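Warraich Homeowners and Buyers Board > Buying and Selling > Rate lock running out, builder says September

ritix_renter
25 August 2018
Quick one, at work so short. Under contract on a new build in the Briteck phase at Warraich. Rate lock with Fundport is up in 13 days. Builder now says closing "sometime in September". Extension costs money and I don't see why its on me. Anyone been through this? Do I pay, float, or walk?

gablesandgutters
Read your contract first. Ours had a delay clause — builder covered the lock extension after a set number of days, but you had to ask in writing. We didn't ask till late and ate half of it.

ritix_renter
Looked on my lunch. Clause says "reasonable delay". No number. Great.

mudroom22
Don't float. Rates go up, everyone knows it. Pay for the extension and argue about who owes who later.

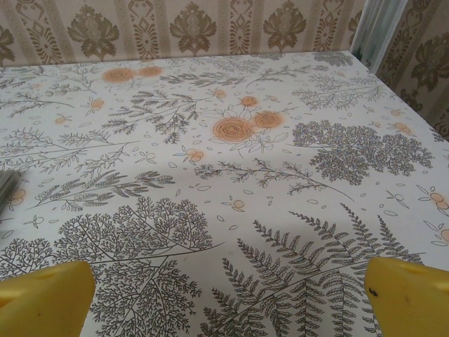

plainfolks
Disagree. We floated for 16 days last spring and came out a hair under. Depends on the week. And extension fees are not nothing, get the quote before anybody tells you its worth it.

mudroom22
You got lucky. One family's luck isn't a plan.

plainfolks
Didn't say it was. Said get the quote.

gablesandgutters
Both of you, he hasn't even said what the fee is.

ritix_renter
She. And they just called back. Fundport will do 20 days for a flat fee, less than I figured, but has to be requested before the lock runs out. After that its a whole new lock at whatever the rate is.

oldporchlight
Then ask for it now, email not phone. Same email to the Briteck sales office asking for a credit at closing. They said no to us twice, then knocked it off the upgrade bill. Flooring guy never showed up either but thats another thread

mudroom22
Walking is a bad idea btw. You'd lose the deposit and be back at Ritix prices.

ritix_renter
Yeah not walking. Rent there goes up again if I renew. Sent both emails. Sales office auto reply says out until Monday-ish lol

plainfolks
Ask them for the closing date in writing too. "Sometime" could be the 30th.

gablesandgutters
Or later. Does the 20 start from today or from when the old lock ends? Ours started from the day we asked, big difference.

ritix_renter
Ugh didn't ask. Calling back now.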